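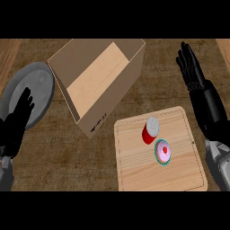

Porkov two-arm bench cell, simulation view: open carton, cutting board with can and cupcake, plate at left.

Porkov Bench Cell for Mixed-Item Packing

The Porkov is a two-arm cell for packing benches that handle mixed goods in short runs. Each arm carries a jointed hand with separate fingers, so cans, baked goods and tableware can be assigned to the same station without a tool change. Every layout is built and run in the Trunport simulator before hardware ships.

What changes for staff

Packers move from placing items to setting up and checking. A typical shift assignment at a Porkov bench covers:

Loading stock and cartons
Confirming the item list on the bench screen
Inspecting packed cartons before sealing
Clearing stops and logging the cause

Cartons are still taped by hand. Frosted or otherwise fragile items may be set to manual in the item list, in which case the cell pauses and signals the packer. Lifting of full cartons is unchanged and should be covered in the site's own assessment.

Training takes 2 shifts per operator. The first is done in Trunport only. The second is at the bench, at reduced speed. No programming is required for routine work; new items are added by a site lead with Justholm access.

Specifications

Arms: 2
Operator training: 2 shifts
Stored item profiles: 2000
Warranty: 12 months
Layout software: Trunport (included)
Item library and user permissions: Justholm (included)
Bench top: supplied by customer or ordered separately

Ordering

Supplied and installed by Holloway. Send a bench drawing and a current item list with the quote request. Spare fingers and wrist covers are listed under Porkov Parts.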